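Chapter 4
Showing the Robot What You Mean

In October a sales representative from Esivum told a room of engineers in Letville that programming was over. Anyone who could do a job with their own hands, she said, could now teach it to a machine before lunch. Garba Yusuf, who ran the test cell at Amissah, asked how many times the person had to do the job. The answer was 171, for one task, with the objects starting in nearly the same places every time.

Keep that exchange in mind as you read this chapter. Teaching by demonstration is a useful method and we will spend many pages on it. It is also sold on a comparison with human learning that does not hold up well. A child who watches you put an egg in a bowl picks up something about eggs and bowls. A robot that records you doing it picks up a list of joint positions and camera images. Whether anything more general comes out of that list is a question for testing, and the tests are often skipped.

There are two common ways to make the recording. In hand guiding, a person takes hold of the arm and moves it through the task. In remote control, or teleoperation, the person moves some other device and the arm follows. Both have costs. Hands on the arm may end up in the camera images. Remote control keeps them out but takes away most of the operator's sense of touch. 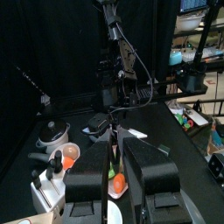 Figure 4.1. A tabletop cell with toy kitchen items, seen from a camera at the gripper. A second arm reaches down over the table.

Look at how much of the view in Figure 4.1 is taken up by the gripper's own fingers. The plate with the carrot slice shows only through the gap between them. An operator working from this view alone would be guessing about a good part of the table, and a policy trained on it has the same problem.

Section 4.2 returns to the Sivstead trials, where 326 demonstrations were collected and the success rate was reported without saying which starting positions had been tried. Before you get there, write down what you would want to know about those trials before believing the number.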